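Home » Paper & Folding » Packs » Betilico White Folding Sheets

Betilico White Folding Sheets

Back in stock Monday. Plain bright white, both sides the same. 400 sheets to a pack, or the big box of 700 if you go through it like we do.

Good for: fans, cones, twists, paper flowers, window stars, place cards. Not great for watercolor, it buckles.

Takes a crease and keeps it. Will show every wrinkle tho, so store flat. Pack comes in a card sleeve, keep the sleeve.

Item no. 576
Colors: white only for now. Cream maybe January, ask Nuwan Samarakoon at the order desk
Cut: square or long, pick at checkout
Limit 2 big boxes per order, sorry, shelf space

Twisting tip from Rhys Stubbs, who does our Kumitz paper flower kits: pinch the bottom to a point first, give it a turn, then flatten the top with your thumb. Dont pull it tight or the stem end tears.

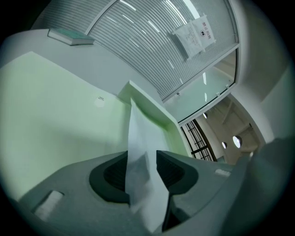 Folded white sheet, twisted to a point at the bottom, flatter up top.

Goes with: Begum glue sticks, Cotton brand string (the thin one), Kumitz flower kit.

Returns ok if the sleeve is unopend. Opened packs we can't take back. Questions about bulk or school orders, use the contact form, we answer mornings mostly.

Add to basket | Save for later | Back to Paper & Folding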